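The tattoo studio Skorar, in Salinas, will require a 12-day waiting period before any facial tattoo or implant procedure, beginning in June. Its director set out the policy in an interview on Monday.

"A face is a public matter," the director said. "Clients should have time to consider it." The studio charges a deposit of $60, returned in full to anyone who withdraws.
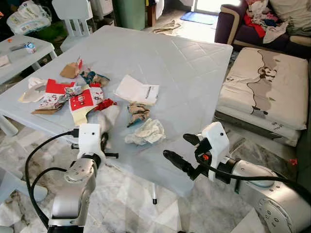
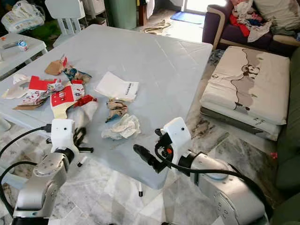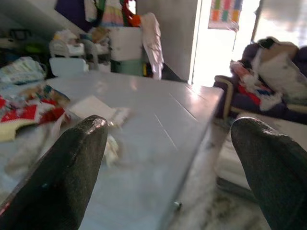
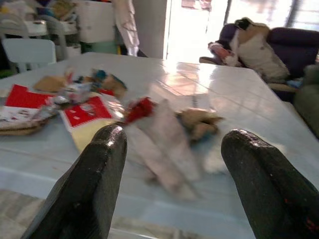 Requests for subdermal implants now require 2 consultations, the director said, and a written aftercare plan. Clients are asked to bring a flat design, drawn to size. "Cartoon figures printed as small as those on the white paper among the scraps on the table would blur under the skin," the director said. "We ask for larger work with fewer lines."

The studio has declined to adopt the shorter period used by Adico, another local business. "Their clients are mostly returning ones," the director said. "Ours are often having a first procedure, and a full facial piece may cost $800."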